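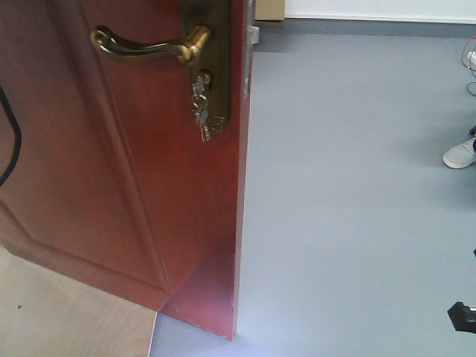

Should the glass plates go back into the original boxes once they have their new paper enclosures?

Keep the original boxes, but store the plates apart from them. Once a plate is in a four-flap enclosure it takes up more room, and a box that held a dozen bare plates won't close over the same dozen wrapped. The old boxes are also acidic, and some have had damp in them. Photograph each lid and all four sides, give the box its own number, and put it on a separate shelf. The box number then goes into the record of every plate that came out of it.

That answers the first part of Wolfram's message, which I'm quoting in full below for those who joined the list after he sent it. The rest of my replies come after.

Wolfram Thiele wrote:

> Hello all,
>
> We have been given the plates from the Voß portrait studio in
> Gallach. There are 663 of them, nearly all gelatin dry plates, in
> the cardboard boxes they were sold in. Most boxes have writing on
> the lid and some have slips of paper between the plates. The writing
> is names, street names and sometimes a month ("February", no year).
>
> We have 1,000 euros for materials this year and nothing promised
> for next year. My questions:
>
> 1. Do the plates go back in the original boxes?
> 2. Flesel quoted us for four-flap enclosures but their minimum order
> is 1,000 pieces. Is it worth buying that many in one size? The
> plates come in three sizes.
> 3. Do we clean before scanning or after?
> 4. We use Ulla for the catalog. Has anyone set up a field for the
> box, separate from the object number?
> 5. What do people do with the broken ones?
>
> We would like to show a first group of 100 online, mainly so that
> families can tell us who the sitters are.
>
> Regards
> Wolfram Thiele

On the enclosures. I would not buy the full minimum in one size. A small plate slides in a large enclosure, and the glass edge wears through the fold after it has been taken out a few times. Ask Flesel if the minimum applies to the whole order or to each size. When we ordered, it was the whole order, and they let us split it as we liked, but that was some years ago and you should get it in writing. If they say it is per size, buy the size you have most of and cut the others yourself from sheet. It's slow work but not difficult. Make one template from stiff card for each size and check it against several plates before cutting a stack, as old glass was not cut very evenly.

Ask for paper that has passed the Photographic Activity Test, and have them put that on the invoice. Write on the enclosure in pencil, before the plate goes in. Never write on it with the plate inside.

You didn't ask about the new storage boxes, but leave money for them. Glass is heavy. Get short boxes that one person can lift without thinking about it, and stand the plates on their long edge with a piece of stiff board every few plates. Fill any gap at the end with folded board so that nothing leans. We put "GLASS -- HEAVY" on two sides of each box.

On cleaning. Before scanning, but only the glass side, and only if the emulsion is sound right up to the edges. A blower and a soft brush first. If that isn't enough, a cotton pad very slightly damp with distilled water, kept well in from the edge. On the emulsion side use the blower and stop there. If you see lifting, flaking or a retouching layer, leave the plate alone and make a note. Portrait studios did a lot of retouching, in pencil and in red dye, and it is easily lost. I'd expect plenty of it in a collection like the Voß one.

Scan or photograph the loose slips as well, in the order you find them. Two slips in the wrong place can put the wrong name on a whole family.

On Ulla. We have a field for this. In our setup it is under "Previous container", and it's a free text field, so agree on one form of the number and stick to it. We use the letter B and then the number. What does not work well is putting the box in the location field, because it gets overwritten the next time someone moves the plate. The text on the lid goes in the "Inscription" field of the box record, copied exactly, with the spelling left as it is. If you read the name on the lid as the sitter's name, put that in a different field and mark it as unconfirmed. The name may be the person who paid.

On broken plates. Flat, never upright. Each piece gets its own paper so the edges don't rub, and then all the pieces of one plate go in a shallow tray cut from board. Don't use tape. For scanning, lay the pieces close together on a light table without letting them touch.

On showing the first hundred. Check the dates before you put anything up. With a studio that ran into living memory, some of the children in the portraits may still be around and may not want to be found this way. We put up the pictures with the street and leave off the name until a family member has written to us. Replies come in slowly and then several at once, usually on a Sunday evening. Make sure there is one address for them and that somebody reads it.

I can send the card templates by post if your sizes match ours. Let me have the measurements in millimeters, taken from the largest plate of each size.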